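Tester une pince sur le rangement des bijoux

Avant de croire qu'une machine rangera votre chambre, donnez-lui des bracelets. Videz sur une petite table un bracelet tressé, un autre en perles et une chaîne fine, puis posez un plateau peu profond à côté.

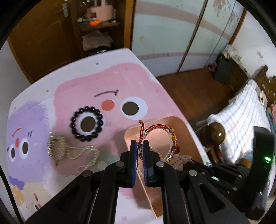

Commencez par le cordon tressé, le plus facile : il s'écrase un peu et pardonne une prise de travers. Comptez 40 essais par objet, sans démêler entre deux. Notez à part les prises et les déposes, que les démonstrations confondent volontiers.

Gardez la chaîne emmêlée pour la fin. Chez Clillum, on m'a promis que ce serait réglé en août. Je garde mes doigts en attendant.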